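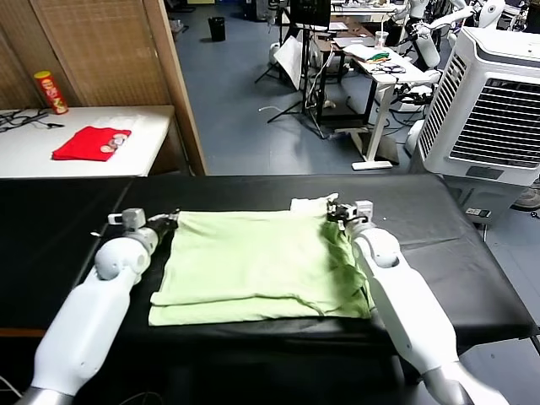

Folding a large number of light garments to one standard size

Our association collects clothing for a distribution held every January in Vivthorpe, and I have been asked to prepare the written instructions for the folding tables. The garments are lightweight shirts and trousers in thin knit and woven fabrics. The target is a flat rectangle with straight sides, and the difficulty is always the lower edge. A pale green garment on a black vinyl table top is a fair specimen of what I mean: the overall shape is close to a rectangle, the doubled hem lies in two layers along the front, and one side has bunched into soft wrinkles. Of the 500 pieces folded last season, a considerable share had to be opened and folded again before they would stack.

I would be grateful for advice on the following matters. First, whether thin garments should be folded in half from side to side before the length is reduced, or whether the length should be reduced first. Second, whether a smooth table covering is suitable, or whether a cloth surface is preferable. Third, how to treat a garment that has a small part of a second color, such as a lining or a pocket, which moves away from the outer fabric while it is being folded.

Cartons are supplied by Potetti and have an inside width of 30 cm. We are not in a position to change the carton. We have considered folding boards, but the ones offered to us were made for dress shirts and were too narrow for trousers. Pressing is also excluded, as the hall does not have enough outlets on separate circuits.

Mwende Nyaga
Posted Tuesday

Defne Eren

I supervised the linen and garment room of a residential school for a number of years and later wrote the folding procedure used at the Sarıgül guest house. The comments below apply to shirts and trousers of light fabric. They should not be applied to knitwear with a heavy rib, which requires a separate method.

On the order of folds: reduce the width first. Lay the garment face down, smooth it from the center toward both sides, and bring each side in until the full length of the piece forms a strip of even width. Only then should the strip be divided into halves or thirds. When the length is reduced first, every later fold has to pass through twice the thickness, and the inner layers slide. Most of the bunching that appears at one side of a finished piece originates there.

The strip should be checked before it is divided. Its two long edges should run parallel. Hold one end lightly with the left hand, place the right hand flat on the other end, and draw the hands apart until the slack is gone. Do not pull hard. Thin knit will stretch, and it returns to its former length after it has been stacked, at which point the corners no longer agree with those of the piece beneath.

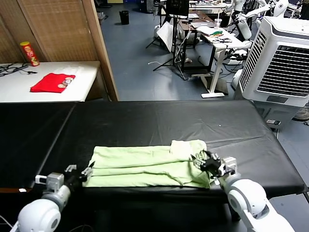

The number of folds in the strip depends on the carton. For an inside width of 30 cm, the finished piece should be slightly narrower than the carton, so that a hand can pass down the side when the stack is lowered in. A piece made to the exact width will curl at the edges. I would prepare a card of the correct finished size and keep one at each folding station. The folder lays the card on the strip, folds over it, withdraws it, and passes the piece on. Heavy cardboard is adequate and may be cut from a damaged carton.

On the table covering: vinyl is acceptable and is easy to wipe clean. It allows the garment to be turned without lifting, which saves time. Its disadvantage is that the bottom layer may travel while the top layer is being smoothed. If this proves troublesome, fold on a cotton sheet drawn tightly over the vinyl and fastened under the table. A loose covering with creases in it is worse than either, as the creases interfere with the lower layers of thin fabric. Whichever covering is chosen, a color that contrasts with the garments is helpful. Pale clothing on a dark surface shows a crooked edge at once, and dark clothing should if possible be folded at a different, lighter table.

On the second color: I assume this refers to linings, facings and pocket bags. These must be settled before the first fold is made. Put a hand inside the garment, push the lining down to the hem, and smooth the outer fabric over it. If a portion of lighter fabric still shows at one end once the strip is complete, open the last fold only, tuck the fabric in, and close it again. It is seldom necessary to begin again from the start. Labels that stand up beyond the edge should be turned inward – they catch on the next piece when the stack is moved.

With regard to repeat work, I would suggest that your instructions state plainly which faults require refolding and which do not. At Sarıgül the rule was that a crooked hem was refolded and a wrinkle was not. Before that rule was written down, each person applied a private standard, and the same garment might be folded three times by three people.

pressroom_50

Roll them. I roll everything and it takes up less room. You can put an elastic around each one. Rolled shirts do not need ironing afterward in my experience, and you can see all the colors from the top of the box.

Isteo Household Desk

We respectfully differ from the preceding reply as regards distribution work. Rolled garments are convenient in luggage, but they must be unrolled before the size can be read, and recipients at a distribution table will generally unroll several before choosing one. The pieces are then left open. A flat fold with the size label near the upper edge permits the stack to be searched with very little disturbance.

We agree with the advice to reduce the width first and have two points to add.

The first concerns the height of the stack. Thin garments slip when piled too high, and smooth fabrics slip sooner than brushed ones. We advise alternating the direction of the folded edge, so that the thick side of one piece lies over the thin side of the piece below. In our own storeroom a count of 785 pieces was shelved in this manner, and the stacks remained level through several months of handling.

The second concerns the arrangement of the tables. Finished pieces should leave the folding surface promptly and be placed on a second table to one side. When completed work is kept at the corner of the folding table, it is pushed by the next garment as that garment is spread out. The second table need not be large. A folding table of the ordinary kind will serve, provided it is clear of cables and other small articles on which the cloth could catch.

Mwende Nyaga

I thank all who replied. The card method will be tested with the first 50 pieces, and the order of folds will be changed in the written instructions as Ms. Eren proposes. I had not considered alternating the folded edges.

One point remains open. Several of the trousers have an elastic waist, which gathers the upper part and prevents the strip from reaching an even width. If anyone has a procedure for these, I would be glad to receive it before the sheets are printed.

Defne Eren

For an elastic waist, do not attempt to flatten the gathers. Fold the trousers leg over leg, bring the hems up to just below the waistband, and fold the waistband down last, over the top. The thick part will then lie at one end only, and the alternating arrangement described by Isteo will compensate for it. Make the card slightly narrower for these pieces and keep them in a carton of their own.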